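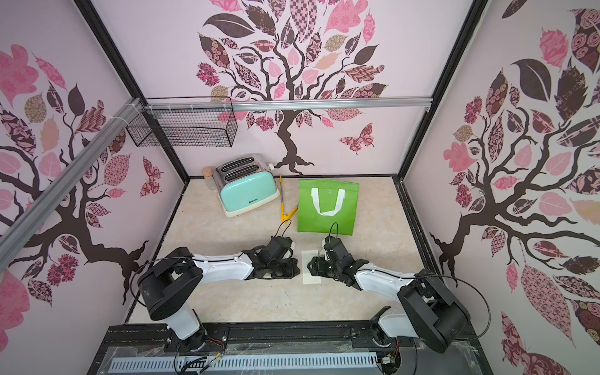
Getting toast out of the toaster without losing a fingertip
Home & Kitchen > Small appliances
Posted by plerna_kate in October

We have a two-slot toaster, mint green, bought by my husband because it matched nothing. It browns bread perfectly well. The trouble is that anything shorter than a standard slice (crumpets, the end of a loaf, my mother's soda bread) sinks below the top and stays there. So far I have used a fork, which got me shouted at, and turning the whole thing upside down over the sink, which got crumbs in places I am still finding. My sister says kitchen tongs. Are tongs safe, and does it matter what they are made of? Also, where do you keep them so they are there when the crumpet is?

3 replies

Brodie Sheehan
Your husband was right to shout. Switch it off at the wall and pull the plug before anything goes in the slot. Every time, even when you're late.

Then try the lever. On plenty of toasters you can push it up past its resting point and it lifts the bread another couple of centimetres. People own them for 20 years and never find this out. I managed 5.

If that isn't enough, use wooden or bamboo tongs, the long thin sort. Metal ones can scrape the elements even with the plug out, and one morning you'll forget the plug. Plastic tips are fine for salad but the inside of a toaster stays hot for a while and they go soft. Ask me what melted nylon smells like on a teacake.

As for keeping them handy, I put a wall rail up over the worktop and hung a wire basket on it. Tongs, bag clips, the good scissors. It worked so well that my family now keeps batteries in it.

odon_lane
Just buy a long slot one.

M. Chávez
Agree with Brodie on the plug. Cut your soda bread lengthways and stand it on end, then it pokes out of the top and you don't need tongs at all. Turn it over halfway through or you get one pale end. For crumpets I gave up and use the grill.

Empty the crumb tray while it's unplugged. I say this having once moved house with a full one.

plerna_kate
The lever goes up. Two years I've had this thing. Thank you, I think.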